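From: Cenham Small Woodwork list
Date: 5 June 2023
Subject: Re: [smallwood] Handles on little boxes and cabinets, sunk or sticking out?

Earlier on the list:

> I've got a small pine cabinet on the bench, two doors side by side,
> and I can't settle on the pulls. My wife likes plain knobs. I keep
> thinking about black bar handles but on something this size they
> stick out a mile, and it's going on a shelf next to the stairs where
> sleeves go past. Has anybody tried setting the bar down into the
> door? And is it worth the router time?
>
> Also still looking for a source for short bars. Skandberg only had
> the long ones last time I asked.

Yes, it's worth the router time! I went back and forth on this all of last November with a cabinet for my sewing stuff, and I ended up sinking the handles, and I'd do it again tomorrow (well, maybe after I sharpen the bit).

What I did was make one slot template out of scrap with rounded ends, clamp it to the door, and take it down in 4 shallow passes. I tried to do it in two on the first door and got a lovely burn mark along one side, plus a bit of tearout where the grain ran off. Pine is so forgiving until it isn't. Clean up the curved end with sandpaper wrapped around a dowel, and do it before the doors are hung, please, I beg you. I did one after and had my elbow in the hinge the whole time.

Make the slot wider than you think. You need room for fingers behind the bar as well as the bar itself, and mine were a hair too tight, so I had to go back and open them up. If your doors are under 7 inches wide I'd keep the slots toward the middle seam so the pull feels natural.

As for the color, I like black on pale wood. I know there was a grumpy thread about it (message 1474 in the archive if you have an evening to waste) but it looks crisp to me and it doesn't show fingerprints like the brass does. I put a couple of pictures in here, one with a white lid up on a light wooden box and one with the sunk bars on a pair of doors:

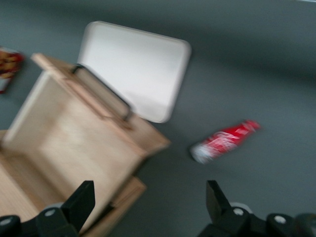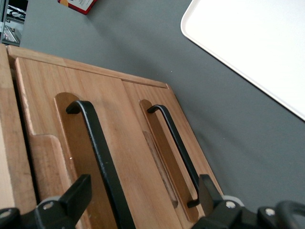

On the short bars, try Fogh. They'll sell you a bag of 20 and that's the smallest bag, so if you only want a pair, say so on the list and somebody will split it with you. I'd take a few myself. The Anen ones are nicer to hold but the screws that come with them are way too long for a thin door, and I had a point poke right through the first one I put in. Cut them down or buy shorter ones.

One more thing about the stairs. If sleeves are really going past it all day, round over the edges of the slots too, just a light pass. Mine were sharp enough to snag a cardigan until I did that.

Let us know what your wife says. Knobs are fine too, I won't tell her I said so.

--
smallwood mailing list
To leave the list, send a blank message with "unsubscribe" in the subject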